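To: residents-list
From: Nisha Thakur, Residential Services, Lodhi House
Subject: Re: Laundry and folding arrangements from August

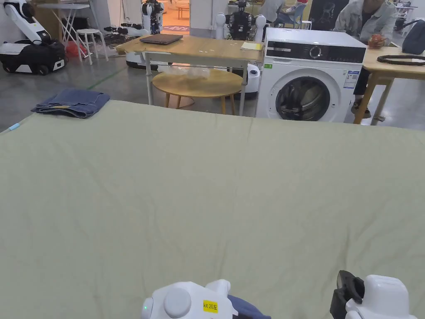
Dear all,

I am writing in reply to Mr Peñalver's message, which is quoted at the foot of this one, and to confirm the arrangements for washing, folding and collection that will apply from the start of August. Several residents wrote to me privately with similar points and I hope they will accept this as an answer to theirs as well.

On the first point, the covering on the folding surface is to stay in place. It protects clean clothing from whatever has been left on the surface underneath, and it should not be taken off to wrap or carry washing. Ritu Kaushik will change it every Saturday before the first booking. If it is marked or damp between changes, please tell the office and a fresh one will be issued.

On the second point, denim. Jeans should be turned inside out, fastened and washed with other dark items only. The house programme is the cool one, and the card listing the programmes is kept at the office for anyone who would like a copy. Once dry, jeans are to be folded in half lengthways, leg upon leg, and then folded up from the hem towards the waistband. Mr Peñalver asks whether they may be rolled. They may be rolled in a resident's own room, but anything left for collection should be folded flat, as rolled items come undone on the shelf and are then difficult to match with a name.

Pockets remain a difficulty. Paper handkerchiefs and receipts account for most of the requests to have a wash done again, and the office will no longer refund the charge where this is the cause. Please check the small front pocket too.

On the third point, items left behind. Clothing not collected within 3 days will be moved to the store room and entered in the book under a number. The last entry was 126 - a grey child's cardigan with one button missing, which may still be claimed from Shanti Chauhan between two and four in the afternoon.

Bookings continue to be made through the office. Each household may hold 2 bookings in any week. Detergent should be measured with the cap supplied and should not be poured directly on to dark fabric.

I regret that I cannot yet answer the question about a second drying rail. The request has been passed on and I will write again when I have a reply.

Yours sincerely,
Nisha Thakur
Residential Services, extension 485

On Tuesday, Baltasar Peñalver wrote:

> Dear Ms Thakur,
>
> Thank you for the draft arrangements. I should be grateful for
> clarification on three matters before they take effect.
>
> First, is the cloth on the folding surface to be left there, or
> may we remove it when sorting heavier things? Second, what is
> the advice for jeans, and may they be rolled? Third, how long
> will uncollected clothing be kept, and by whom?
>
> I would also ask again about a second drying rail.
>
> With kind regards,
> B. Peñalver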